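4. Descaling the Rilport

Do this every 100 brews, or when the shots slow to a sulk.

1. Switch off and empty the drip tray.
2. Fill the tank to the line and add 2 sachets of Dandden powder. 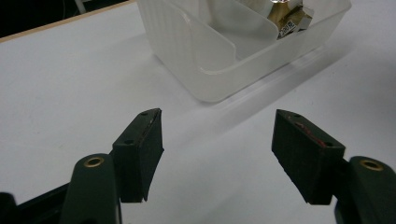 Divided bin, translucent

3. Hold the Brew key until the lamp blinks. It will take its time – let it.
4. Run the whole tank through, then rinse with fresh water.

Caution: do not use vinegar. Your first latte will remember.

Note: code 118 means the tank is not seated. Push harder than feels polite.
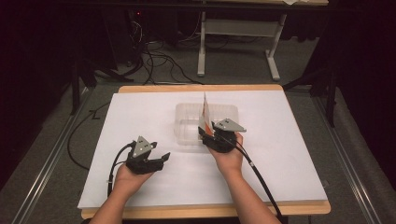

Birnberg reports that code 118 also shows up if the lid is left ajar, and that closing it clears the display.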